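Ticket: Visitor counter and audio guide out of step, Brarnham Lodge Museum
Status: Resolved, monitoring
Opened: Aug 7, 2018

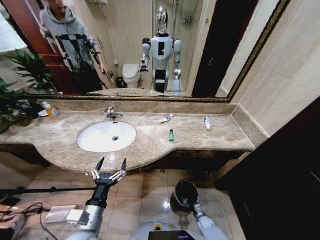

Summary: The entrance counter for the lodge room reports more visitors than the audio guide server has sessions for, and guides started in the anteroom play the wrong track. Both systems share the Fandden controller in the ground floor closet. The site runs Zondo handsets and the Thakur ticketing package.

Reported by front desk:
- Track 3 (officers' chairs) plays when visitors enter the anteroom. Track 1 (history of the building) is expected.
- Daily total on the Thakur report is higher than tickets sold.
- Handsets work normally when the track number is keyed in by hand.

Environment:
Controller firmware is the July release. There are two door sensors, one at the anteroom and one at the lodge room. Beacons are ceiling mounted, one per room. Handset pool is 90 units, all on the same software build. No network changes since the July update.

Log

Entry 1. Pulled the controller event file. 288 entry events for the last full open day against 200 tickets. Museum members enter on a card and are not ticketed, so some difference is normal. The desk's member sheet does not cover the whole gap.

Entry 2. Checked for double triggers at the lodge room door. Sensor hold time was 0 seconds. Previous setting on the site sheet is 3 seconds. The firmware update appears to have reset it to default. With hold time at 0, anyone stopping in the doorway to read the wall plaque is logged again each time they shift position.

Entry 3. Set hold time back to 3 seconds. Saved and restarted the controller. Setting was lost on restart. Repeated with the same result.

Entry 4. Checked free space on the controller. Log partition full. Configuration is written to the same partition, so saves fail without an error message. Archived the old event files to the office share and deleted them from the controller. Set hold time again, restarted, setting retained.

Entry 5. Walked the route with one handset. Anteroom still plays track 3. Lodge room also plays track 3. Beacon table on the controller shows both beacons with the same ID. The anteroom beacon had its battery replaced in July and was restored from the lodge room profile.

Entry 6. Reassigned the anteroom beacon to ID 1 and pushed the table to the handsets. Handsets only take the new table while docked. Units out with visitors kept the old one until they came back.

Entry 7. Retested after closing with every handset docked overnight. Track 1 in the anteroom, track 3 in the lodge room. Track 2 (the charter and the working tools) has no beacon and is keyed by hand, as designed.

Entry 8. Compared counter and tickets over the next open day. Remaining difference matches the member sheet plus staff passes. No repeated events inside the hold time.

Cause:
1. Hold time reset by firmware update and could not be saved with the partition full.
2. Duplicate beacon ID after battery replacement.

Resolution: Space cleared, hold time restored, beacon ID corrected, table pushed to all handsets.

Follow-up:
- Front desk to correct the July attendance figures before the annual return goes to the lodge. The raw event files are in the office share under the controller folder.
- Asked Fandden whether a failed save can raise an alert. No reply yet.
- Beacon IDs are now written on the inside of each battery cover. Check the ID against the site sheet after any battery change.
- Log rotation is off by default in this firmware. Turned on, weekly.

Ticket stays open for monitoring until the next monthly report has been run.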